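Updates > Threads > Open Day at the Esness Automation Workshop

This site uses cookies to remember your reading preferences. By continuing to browse, you agree to their use.

June 30, 2024
By the Moncrieff Institute Communications Office

The Moncrieff Institute held its summer open day at the Esness automation workshop this weekend. This thread gives a short account of the visit for members and partners who were unable to attend. (1/18)

Attendance was strong. We received 538 registered visitors over the two days, including school groups, local employers, and a delegation from the Bultard technical college. (2/18)

Visitors were admitted in groups of 25. Each group began with a safety talk in the front hall and was then taken through the workshop by a member of our staff. (3/18)

The first stop was the Tramis cell, which the Institute uses to study how robots can sort and hand over small items on a shared table. The cell was opened in November and had not been shown to the public before. (4/18)

Staff explained that the work is meant to be done with a person at the same table. The robot is set to move slowly and to stop on light contact. Both settings were shown to every group before the main demonstration began. (5/18)

A number of visitors asked why the gripper has rounded fingers. A rounded tip is more forgiving when an item is not quite where the software expects it to be. It also leaves fewer marks on packaging. (6/18)

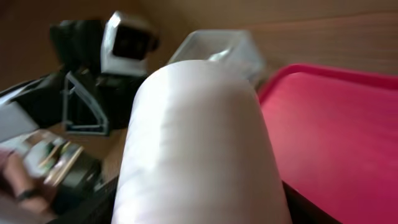 The sorting task itself is simple to describe. Small items are presented on the table, and the robot is asked to pick them up one at a time and place them where they belong. Most of the difficulty lies in items that overlap or lie flat. (7/18)

Flat items were the subject of the longest discussion of the weekend. A thin card offers very little for a gripper to hold, and our team has tried several approaches, including sliding the card to an edge before lifting it. That work continues. (8/18)

Several teachers asked whether the robot is programmed step by step. For this task it is not. Operators guide the arm through the motion many times, and the software learns from those recorded examples. (9/18)

Recording takes patience. A single working session can produce over two hours of material, and a good share of it is set aside because an item slipped or the operator paused too long. Visitors were shown how a session is reviewed and how each attempt is marked as kept or discarded. (10/18)

The second stop was the maintenance bench. Staff took apart a worn finger joint and passed the parts around. Younger visitors were invited to put the joint back together under supervision, and the queue for this activity was the longest of the day on both days. (11/18)

We regret that some groups had their time at the bench cut short on the first morning. The schedule was adjusted at midday, and later groups received the full period. (12/18)

The Bultard delegation met separately with our training staff to discuss student placements. Both sides agreed to prepare a joint outline for the coming school year. Details will be posted on the placements page once they have been confirmed. (13/18)

Employers asked mainly about cost and floor space. The Institute does not sell equipment and does not recommend suppliers. We can, however, arrange a half-day visit in which a company brings its own items and tries them in the Tramis cell. Requests should be made in writing to the Esness office. (14/18)

There were also questions about jobs, and we welcome them. Our staff described the tasks that still need a person at the Esness site — setting up the table, checking finished work, clearing jams, and deciding when an attempt should be stopped. Visitors who wished to say more were given a comment card. (15/18)

Comments received so far ask for more seating, clearer signs from the parking area, and a quieter space for the safety talk. The sound level in the front hall was a concern for several families. A different room will be used next time. (16/18)

Handouts from the weekend, including the large-print version, may be collected from the Esness reception desk during normal opening hours. A small number of umbrellas and one child's backpack were left behind and are being held at the same desk. (17/18)

The next public visit is planned for November, when the workshop expects to show the Tramis cell with a wider set of items. Registration will open on this page. The Institute thanks all who attended, and the staff who gave up their weekend to receive them. (18/18)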